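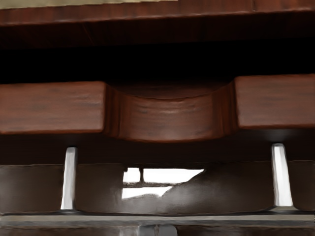
Simulator view from the Skolbridge demo: reddish-brown wooden block, two pale posts, gray rail.

3/10/23

I went to the open day at Skolbridge, mostly to see the simulation bench. The shop floor tour was fine but I have seen palletizing cells before. The bench was in a side room with two workstations and a projector, and Aslı Altıntaş ran the session. She works on the contact models for Novedau, their in-house simulator.

The subject was handling furniture parts with awkward profiles. The block in the render is a good case. It has a raised section at each end and a curved recess scooped out between them, so the height of the top surface depends on where you come down. A planner that treats the part as a box will put its contact points in the air over the recess. Novedau breaks the part into convex pieces first and plans on those. Altıntaş showed the decomposition at two settings, 8 pieces and 25. The coarse one flattened the curve enough to matter. The fine one slowed the stepping but stayed usable on the workstation.

I asked why they bother with wood grain and soft lighting if the physics ignores both. The renders also feed the vision side. Long horizontal grain gives an edge detector plenty of false lines, and the dark gap under the upper wooden surface is a hard area for depth estimation. They vary lighting and texture between runs, 100 variants per part at present. She wants more but rendering is the bottleneck.

The second half was a live run of an approach planner called Kao. It failed twice on a joint limit, was restarted with a different seed, and then completed. Cycle time was around 5 seconds in simulation. I did not get a figure for the physical cell at Wikdale, where the same parts are supposed to be tested in July.

Some things I wrote down and did not get to ask:

Friction on a grained wooden finish. A single coefficient per part seems optimistic.
Whether the thin posts are modeled as rigid. If they flex on the real fixture, the block height will drift.
How they handle part tolerance. Every block in the demo came from the same mesh.

Slides were promised to everyone on the sign-in sheet. I will add my notes on the decomposition settings when they arrive, including the step times, which I copied down too fast to trust.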